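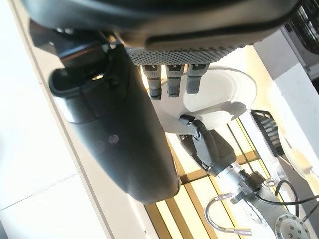

Sunday, August 27, 2023. Crockery, then. I've been meaning to write up the Nundside kitchen properly for weeks and today I had the place quiet enough to do it, so this is everything I know about what we eat off and how it gets clean again. We've ended up with two families of plate in that cupboard and they behave so differently in the machine that I've started thinking of them as separate jobs. The white round ones with the raised rim and the shallow well are my favourites by a mile – the rim gives you something to get hold of, and the well keeps the gravy where it belongs. The others are the flat Drevon ones that came with the move, lovely to look at and hopeless with soup (or beans, or anything with ambitions of escaping). The glaze on the white ones shows every smear when the light comes in low, so I did my inspecting over by the window and was a bit horrified, if I'm truthful.

The smears

I wiped one with a dry cloth and half of it came off, and half didn't. The bit that came off left a white dust on the cloth, so I'm calling that hard water. The bit that stayed was faintly grey and ran in short lines across the well, and I think those are cutlery marks, from people cutting toast on them. Bicarb made into a paste with a few drops of water shifted most of it in a couple of minutes. I tried it on the rim of a Drevon as well and it took the shine down slightly, so don't do that one! Whites only.

Salt was low. I topped it up and ran the rinse programme straight afterwards to clear the spill, which I always forget and then wonder why the spoons look odd. The rinse aid dial was on 4, and I've turned it down a notch to see whether the glasses lose that bluish film. If anybody changes it back, please write it in here so I'm not comparing nonsense with nonsense.

Bowls, and why they come out with a puddle

This has been bugging me since we got the bowls. You open the door, it all looks marvellous, you pick up a bowl and a tablespoon of grey water goes down your sleeve. I had blamed the machine. I now blame us (me included, I've been doing it wrong for ages). If a bowl goes in nearly flat, the foot ring on the bottom catches water and holds it like a little moat, and if it goes in face up you've got the obvious problem. They need to stand on edge between the tines with the inside leaning towards the middle, where the spray is.

I tried three ways of loading the bottom rack, same programme each time, with a smear of porridge left to dry in every bowl. Porridge is a rotten thing to get off and I had plenty of it.

First go, bowls in neighbouring slots: they nested, and the ones behind still had a crust where the next bowl had sat against them. Second go, every other slot: clean, but I lost so much room that the plates had to wait for another load. Third go, every other slot for the bowls with the plates pushed along to the far side of the same rack: clean, no moat, and everything fitted apart from the big oval dish, which has never fitted anywhere and can be washed by hand until the end of time.

So the third way it is. I've put the order I do it in below, mostly for my own benefit in September when I'll have forgotten.

1. Scrape, don't rinse. A quick scrape into the food bin is plenty. The Lomard tablets seem to do better with a bit of something to work on, or that's my impression after a month of them.

2. Door right down before you start, and the top rack pushed back out of your way. I've clonked a bowl on that rack more often than I'd like to admit.

3. Bowls into the bottom rack, tipped on edge. Bring each one over the worktop already tilted, so you aren't turning your wrist round inside the machine and chipping things on the tines.

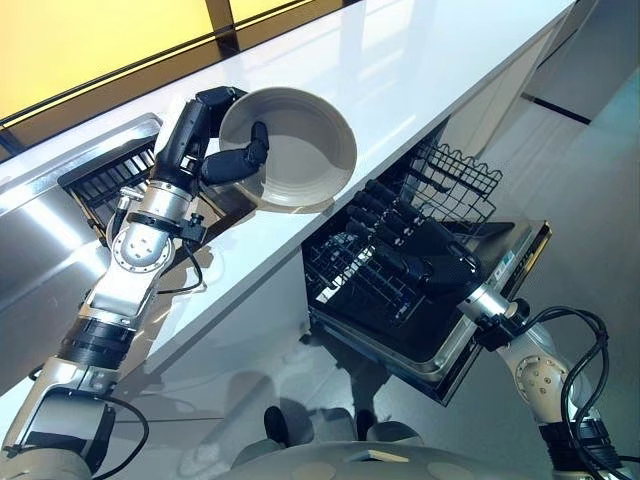
4. Plates next, all facing the same way as the bowls. The white ones will stand up happily by themselves. The Drevon ones flop, so give them the end slots.

5. Mugs and glasses on the top rack, and nothing wide up there, please – it stops the arm going round. Give the arm a spin with a finger before you shut the door.

6. Afterwards, open the door a crack and leave it. I gave it 36 minutes today and the plates were properly dry. The mugs still had a drop in the dimple on the bottom, as mugs do.

Odds and ends

The filter had a price sticker in it, and what I think was once a lentil. I've cleaned it and put it back with the arrow lined up.

The wash-by-hand things (the oval dish, the bread knife, the Henao pan) should drain in the rack at the sink and then go away, please, and I'm as guilty as anyone of leaving the pan there till the next time I want it.

Tablets: opened the new box of 100 this afternoon. It's under the sink at the back, behind the cloths.

Still to do: try the short programme with the same porridge business, and find out whether the grey lines come back on the whites I cleaned. I've put those at the bottom of the pile.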